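Retville Parish Records Transcription
README for the second release

Overview

This dataset contains transcriptions of loose documents from the Retville and Piltgate district collections, covering rate notices, land correspondence, school rolls and licensing returns. It has been prepared for local historians, genealogists and researchers in regional studies. The release holds more than 2,000 transcribed pages, drawn from 82 archival folders.

Source material

The originals were deposited by the former Piltgate shire office and by the Wojcik family estate. Most items are single sheets, handwritten in ink or pencil. Folders retain the order in which they were received, and no attempt has been made to rearrange them by subject. Folder numbers in the data correspond to the finding aid held at the Retville reading room.

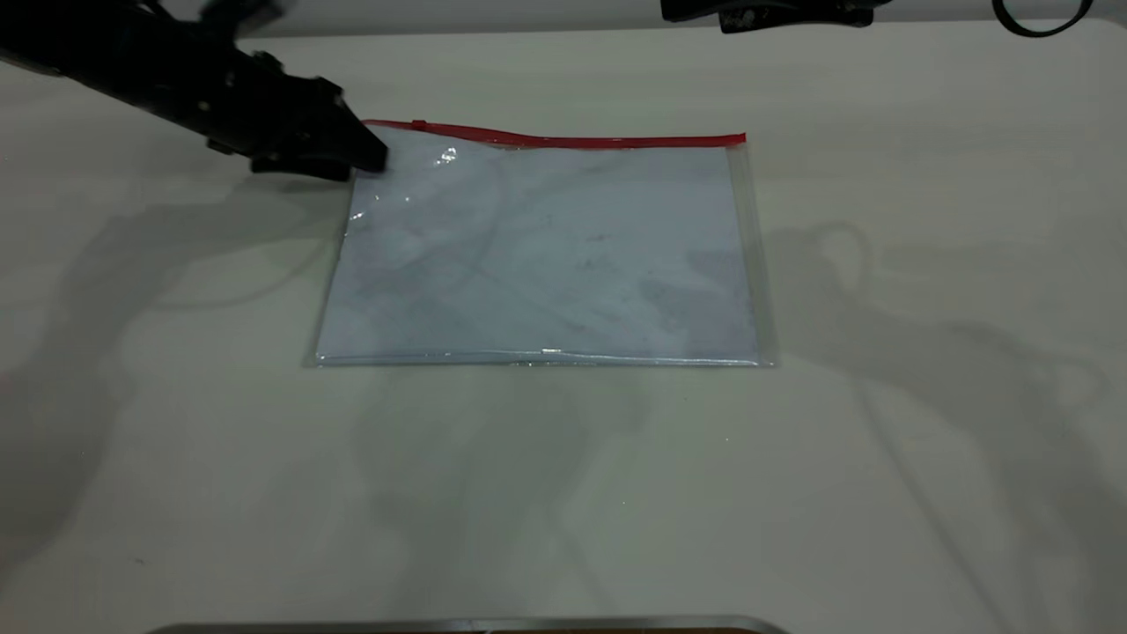 Items with active mould were excluded from this release and will be considered for inclusion after conservation treatment. Bound volumes are catalogued separately and do not form part of the dataset.

File structure

pages.csv: one row per transcribed page, with folder number, sheet number and full text
folders.csv: folder titles, date ranges and depositor
places.csv: place names as written, with the modern spelling where known
changes.txt: corrections made since the first release

Transcription method

Each page was transcribed by 2 readers working independently in the Clekura editor. Differences were resolved by a senior reader, whose decision is recorded in the notes column. Original spelling, capitalisation and punctuation are retained. Illegible words are marked with a question mark in round brackets. Struck-out text is transcribed only where it can be read in full. 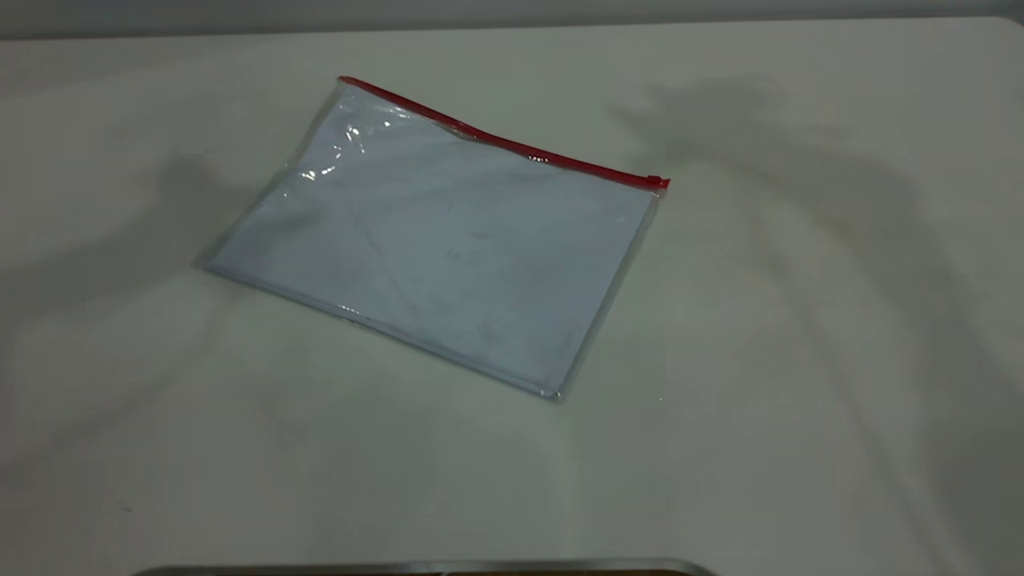
Known limitations

Pencil entries in the school rolls have a higher error rate than the remainder of the collection. Personal names have not been standardised, and users should search for variant spellings. Several land letters refer to enclosures that were not deposited.

Access and reuse

The transcriptions may be reused for non-commercial purposes with acknowledgement of the Retville collection. Requests to view originals should be lodged with the reading room and should quote the folder and sheet numbers.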